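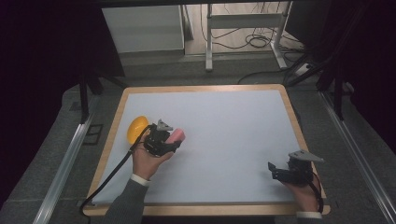 My evening project this month: to clear one table and keep it clear. I write it down here in short posts, so I can't pretend later that I finished it faster.

The table is the best thing in my workroom in Brernham. Tan wood border, rounded corners, very pale top, a little blue. I bought it secondhand from Dhillon and carried it up 2 floors with many stops.

The problem with a pale top is that everything shows on it. The problem with a big top is that everything lands on it. In January I could not see the color anymore.

So I made a rule. I take one thing, I decide its place, I put it there, and only then I touch the next thing. Before, I moved piles from left to right and called it tidying.

I set a timer for 20 minutes. My first evening I sorted 18 things. The second evening 16, but they were more difficult (small parts, and a letter I should have answered).

The small shapes I leave for the end, because they are nice to handle. The pink cylinder, the yellow dome. They belong in the Cutari box with the other colored pieces, and I like to see them alone on the pale surface for a moment before they go in.

A question for people who own such boxes: do you sort by color or by shape? I tried color. Then I always had the wrong piece in my hand. Now I try shape, and round things are together.

Cables are my weak point. I let them go over the side and down to the carpet, and then I forget them there. If you have a good clip for a wooden edge, please tell me the name. The Ronley ones I bought are too narrow for mine.

For cleaning I use a soft cloth and plain water, nothing more. I wipe the wood first, then the top. The corners take the longest.

Tomorrow the shelf under the window. It is worse than the table was.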